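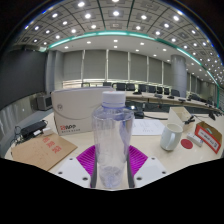 **Figure 4.** Wrist-camera view from the hand-held gripper during a bottle grasp. The ribbed magenta finger pads hold a clear, nearly empty bottle upright over a cluttered conference table.

### 4.2 Data collection with the hand-held gripper

All demonstrations in the Evau set were recorded with the hand-held gripper described in Section 3. The operator carries the tool to the object, closes the fingers, moves the object to its goal, and opens the fingers again. No robot arm is used at this stage. The recorded signals are the wide-angle video, the finger opening, and the pose of the tool.

We collected 1675 demonstrations in 26 rooms. We did not clear or arrange the tables before recording, and operators were told to leave boxes, cables, cups and papers where they found them. Figure 4 is typical of the meeting rooms. A thin-walled transparent bottle is held in front of a mug, several boxes and a sheet of paper, and the lens also takes in the long table, the chairs and most of the ceiling. The ceiling matters more than we expected. In rooms with a regular grid of lights the pose tracker often locked onto the wrong tile after a fast turn, and 143 demonstrations had to be dropped for this reason. We now ask operators to keep turns slow at the start of each recording, while the map is still being built.

### 4.3 Grasping soft and transparent objects

Bottles with little liquid in them are a hard case for two reasons. The wall gives way under a small load, so a policy that closes to a fixed width will crush some bottles and drop others. The outline is also weak in the image, and background edges show through the body. The cap is often the clearest part of the object.

The finned fingers help with the first problem. Each pad bends around the side of the bottle as it closes, which spreads the contact over a longer strip than a flat pad would. We kept the pads a single bright color so that their bending could be read from the video. The policy gets no force signal — any sense of how hard it is pressing has to come from the shape of the pads and the finger opening.

To test whether the policy uses this cue, we trained a second version with the pads masked out in every image. The rest of the training was unchanged. The masked policy reached the bottle as well as the full one did, but it closed too far more often, and most of its failures came after contact. On rigid objects such as mugs we saw no clear gap between the two.

### 4.4 Limits

The set covers 7 object groups, and bottles are the only one that is both soft and transparent. We did not vary the pad stiffness. Operators also differ in how firmly they squeeze the tool, and we made no attempt to correct for it. Eluned Probert repeated part of the labeling of grasp onset using video alone, and her labels fell later than the ones taken from finger opening, mainly on slow grasps. The results in Section 5 use the finger-opening labels throughout.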